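Skosta rouvre la ligne de Kondthorpe, à vitesse raisonnable

Kondthorpe, 29 avril 2021

La compagnie ferroviaire régionale Skosta annonce le retour des trains de voyageurs entre Kondthorpe et Nilsuwan à partir du mois de juillet. Le trajet durera deux heures. En voiture, par la route de la vallée, il en faut un peu moins, et la compagnie préfère l'écrire elle-même avant que la presse locale ne s'en charge.

La ligne comptait huit gares à son ouverture, elle en retrouvera huit. Celle d'Enby a posé quelques difficultés : le bâtiment avait été vendu, transformé en crêperie, puis en magasin de luminaires. Skosta n'a racheté que le quai. Les voyageurs pourront donc attendre leur correspondance devant une vitrine de lustres allumés, ce qui a permis de faire des économies sur l'éclairage public.

« On m'avait demandé un train rapide, moderne et bon marché, explique Tadeusz Walczak, directeur de l'exploitation. J'ai obtenu le budget pour les sièges. Ils sont très bien, les sièges. »

Ils sont en effet neufs, réglables, et orientés vers la fenêtre dans la voiture de tête. Les autres voitures ont conservé leur disposition d'origine, face à face, genoux contre genoux – les habitués de l'ancienne ligne s'y sentiront chez eux. Les vélos sont admis à toute heure. Les chiens aussi, munis d'un billet à tarif réduit que le contrôleur se réserve le droit de poinçonner lui-même.

Une pétition lancée à Kondthorpe pour le retour du train avait réuni 2351 signatures, soit davantage que la commune n'a d'habitants. Skosta a choisi d'y voir de l'enthousiasme.

Les billets seront vendus en gare, à bord et par téléphone. L'application mobile suivra lorsque son prestataire aura fini de la repenser. D'ici là, les horaires sont imprimés sur une feuille, recto seulement, disponible dans les mairies de la vallée. Le verso est laissé blanc pour les modifications.

Une carte d'abonnement, valable 20 trajets et cessible au sein d'une même famille, sera proposée dès l'ouverture. Elle n'a pas de date de péremption, la compagnie ayant estimé que ses voyageurs avaient déjà assez attendu.

Contact presse : service communication de Skosta, gare de Kondthorpe, guichet de gauche. Fermé à l'heure du déjeuner. 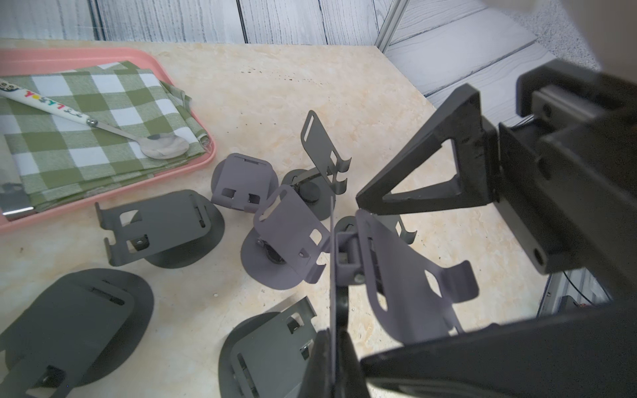 Peut-on emporter un vélo dans le train entre Kondthorpe et Nilsuwan ?

Les vélos sont acceptés dans tous les trains de la ligne, à toute heure.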